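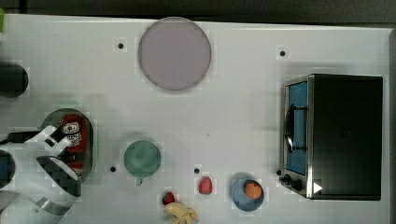

Lunch, or the makings of it. Gripper over the tray, snack still in the tray.

March 19, 2023

I have been promised a robot that does the dishes since I was in primary school. I am now old enough to have a favourite tea towel, and I am still the robot that does the dishes.

So I read a lot about household robots, the way other people read about holiday houses they can't afford. And what I've come to like best is the tabletop stuff. No glossy kitchen, no humanoid in an apron. A white table with an arm poking in from the corner, a pink plate, a green cup, a toaster oven, a banana, a strawberry and an orange thing in a blue bowl. It looks like my bench at half past three when the kids get home, except that someone has left gaps between everything.

The gaps are the bit I keep coming back to. My kitchen has no gaps. To get to the toaster I have to move the fruit bowl, and to move the fruit bowl I have to put the mail somewhere, and the somewhere is the toaster. Any arm that can work on a nice clear table has my respect, but I'd like to see it deal with the drawer where we keep the lids.

Consider the red packet in the tray. Picking up a packet sounds like the easy job. I'd have said the banana was harder, being a silly shape. But anyone who has tried to get a bag of chips out of a lunchbox one-handed knows that a bag goes wherever it likes. Squeeze it at the edge and you've got a pinch of plastic and a rotating bag. Squeeze it in the middle and you've got crumbs. We have two hands, ten fingers and decades of practice, and my household still manages to open one a week straight onto the carpet. Two fingers with dark pads on the tips is a brave way to go into that.

Then there's the toaster oven, sitting there with its door shut. A door is a whole different chore. You have to hook the handle, pull along the right curve, let go before you wrench it off and then get your hand out of the way. And the knobs! Ours is a Wegener, bought in the July sales when we lived in Torkton, and the left knob has to be pushed in, turned past where you want it and brought back. Nobody wrote that down. My husband learned it from me, and I learned it by burning crumpets. I don't know how you'd get it into an arm, short of letting it burn some crumpets too.

I went to an open evening on this sort of thing at the Patamley library last year, where a very patient engineer took questions. I asked when I could have one that unpacked the dishwasher. She asked me how many times in 100 I would be happy for it to drop a plate. I said none, obviously. She asked how often I dropped one. We moved on to the next question.

I've thought about that a fair bit. I counted up later and I have broken 3 bowls since Christmas, one of them by putting it down on another bowl. If a machine did that I'd be on the phone demanding my money back. I'd also be timing it. A chore I can do in 20 seconds is not improved by watching something else do it in 56, even if I was only going to spend the difference looking at my phone.

Shop floors are another matter, I'm told. My brother-in-law packs at Flornia and says the machines there are terrific provided the boxes turn up square and facing the right way. When they don't, a light flashes and he walks over and turns the box round. He calls this his specialist role.

Which brings me to where I think we are. A robot to put the fruit in the bowl, on a tidy table, with good light: yes, I can believe in that one. A robot that comes into my kitchen at tea time, finds the cup behind the cereal, works out that the plate is dirty but the other plate is only a bit toasty and can be used again – I'll be waiting a while. I don't even trust the teenagers with that second plate.

I will say this for the arm. It's at the table, it's got its sleeves up, so to speak, and it's going for the snacks first. It would fit in here very well.

Dishwasher's just beeped. Back later.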